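Zdeňka Baláž had run the Gornik by remote for 342 sessions, and her shoulders still ached after every one. The headset was tight. The gloves were worn thin at the thumbs.

"Whole shopping list again," said the voice from Clunano. "Slow on the grip."

She bent her knees, and across the building the robot bent its own.

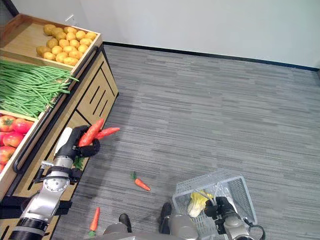 Her mother had kept a stall in Ciranthorpe until March. Zdeňka used to pack bags there after school, fast, without looking, and she had never once thought about her fingers. Now she thought about each of them. She had two carrots in the left hand and the basket handle in the right, with the cabbage already in. Two more carrots lay on the carpet. She closed the left hand a little more and held still.

"You could reset," the voice said.

"Does it need to learn picking things up?"

A pause. "I suppose it does."

"Then keep recording."

She lowered the left hand over the basket and opened her fingers one at a time, the way her mother let go of eggs. Then she turned toward the nearest carrot and reached down.

470 shares
5 comments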